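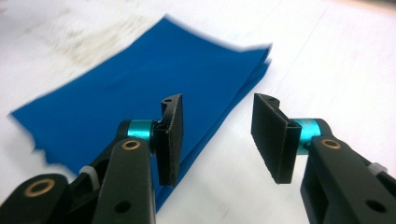

Folding and Storage of Cleaning Cloths in a Shared Workroom
Term project report, Kiltimach Technical College
Submitted 2024-02-11
Project no. 2911

1. Background

The workroom on the Siluritz side of the building has one large white table that every group uses. Cloths for wiping it down were kept in a bag under the sink, and most came out creased into a ball. Our supervisor asked us to find out if a set fold would save space and make people more likely to use them. The budget was 300 dollars, of which we spent 40.

2. Materials

We worked with royal blue cloths only, so they would show up against the white tabletop. The colour also made it easy to spot one left behind at the end of the day. Storage was a shallow Mamham drawer insert, trimmed at one end to clear the runners. The cloths were not hemmed again or cut to match before we started.

3. Method

Each cloth was laid on the table, smoothed from the middle outward, and folded in half lengthwise, then in thirds. We tried rolling first and gave it up after the first session — the rolls opened as soon as the drawer was pulled. Every cloth started crumpled, the way people tend to leave them.

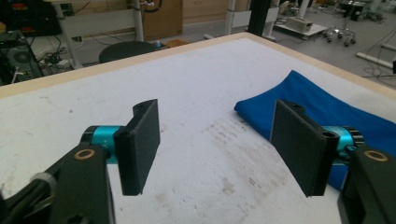 Figure 2. Crumpled cloth on the worktable, with smudges on the surface.

The fold was written on a card taped inside the drawer. We followed the Panicker sheet for the order of steps but left out its last fold, which made the stack too thick to shut the drawer.

4. Results

We logged 665 folds over the term. Smoothing took longer than the folding itself. Uneven ends were the main source of error: when the two short edges did not line up, the mistake carried through to the thirds and the stack leaned. Starting from the straighter end fixed most of this.

The drawer held the full set. The bag under the sink did too, but finding a flat cloth in it meant emptying it.

5. Further work

A second group will take over the drawer in April. They should test a larger cloth, and wash the whole set before starting so the fabric is equally stiff throughout. The card needs laminating.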